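# Quiet Rooms, Hard Numbers

Reverberation time is still the first figure most acoustic consultants ask for. 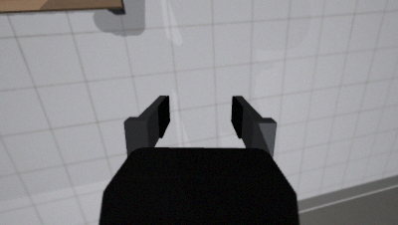 *Computer rendering: a two-fingered gripper against a brighter surface.*

The town library at Mondby reopened in September with a new ceiling and the same complaint. Readers could follow a phone call from the far end of the main hall. The ceiling absorbed well at 800 Hz and poorly at 139 Hz, where the ventilation plant was loudest, and the quieter background left speech more exposed.

Nawal Radwan, who was brought in to retest the hall, measured at 862 positions over four nights. Her report recommends raising the steady background slightly and leaving the ceiling alone. Kaj Blöndal, the architect, disagrees. He would break the sound path with shelving two meters high, set across the hall — a cheaper fix on paper, though it costs 400 feet of open sightline that the fire plan depends on.

Both proposals treat distance as the working variable. In an open room, what matters to a reader is how far speech stays intelligible, and reverberation time says little about that. Hurnstead's reading room, with a longer decay than Mondby's, draws fewer complaints.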